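Wrist camera on the shed arm: worth the faff?

plutimine_liao
Finally got the camera bolted on at the wrist. The arm is the same one I've been moaning about since May, and the test piece is whatever round white thing So-ying left near the sink. I'm on 624 lines of grip code and would like to delete most of them. Grab from this evening below.

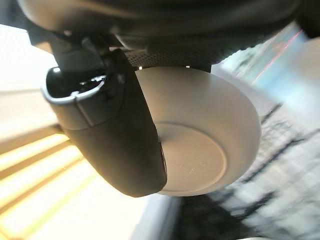
Wrist cam, black finger against the white test piece, arm on the move.

hurnley_wan
Lovely view of the finger. Shame about everything else. The left side is blown out and the background is soup. Fix your exposure before you touch the code.

plutimine_liao
The background can be soup. I only care about the bit by the finger.

yip_kao
Disagree with Wan, agree with the soup. The housing takes up the whole top, so you're paying for pixels to look at your own plastic. Tilt the camera down.

hurnley_wan
Tilt it down and you lose the fingertip when it opens. I did this on mine. Took me 100 goes to admit it.

yip_kao
Yours was held on with a jubilee clip.

hurnley_wan
It was a good jubilee clip.

plutimine_liao
Leaving the angle, locking the exposure, pulling the blind down. Will post another tomorrow if So-ying hasn't reclaimed her crockery.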